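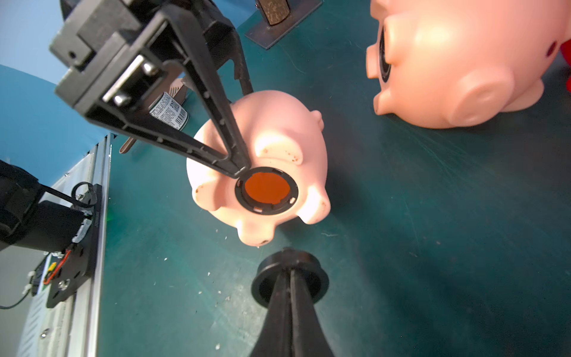

Stopper access on molded coin banks
Speaker notes, Temley repair and reuse evening, 12/4/24
Dayana Quintero

Slide 1. Scope
Plastic banks only. Ceramic is covered by Mi-kyung Seo in the second half. Ask who has brought one with coins still in it and have them keep it upright until slide 4.

Slide 2. Parts and names
Body: one hollow molding, usually glossy on the outside. Opening: round, on the underside. Stopper: a ring or disk that fills the opening. Slot: on the back, not used tonight.
Say "stopper" throughout. Last time half the room said "plug" and the other half thought we meant the slot.

Slide 3. Position
Bank on its back, legs up, stopper facing you. A curved back rolls, so set it in a folded towel. Do not hold it by the tail or the ears.
The black stopper on the pink pig has small notches or tabs around the inner edge and an opening at its center. Pause on this. Ask the room where they would put a tool.

Slide 4. Emptying
Turn the bank over a tray before removing anything if the center is open. Coins near the opening fall first and can wedge under the ring. Shake side to side, then tip again.
My test load was 89 coins in the Kenau bank. Three stayed behind the legs.

Slide 5. Removal
Look for the seam between ring and body. Start at the outer edge with a flat plastic tool. Lift a little, move a quarter turn, lift again. Metal blades mark the body, and the mark shows on pink.
If the ring turns freely but does not rise, stop. It may be a twist type. Pass around the Hellwig sample.

Slide 6. Cleaning
Brown specks tend to sit where the legs meet the body. Lukewarm water, one drop of dish soap, soft brush. No acetone. Dry the inside with the stopper out and the opening down, overnight.
Flynn Hollis will ask about sanding. Answer: 3,000 grit, wet, on a hidden spot first. 800 leaves a haze.

Slide 7. Refitting
Press opposite points in turn. Check that the ring sits level all the way around. Load with a few coins and invert over the tray.
A ring that drops out at this point is worn or the wrong size. Replacement rings are in the gray box, sorted by diameter. The 28 mm bag is low.

Questions, then break. Collect the plastic tools before people leave their seats.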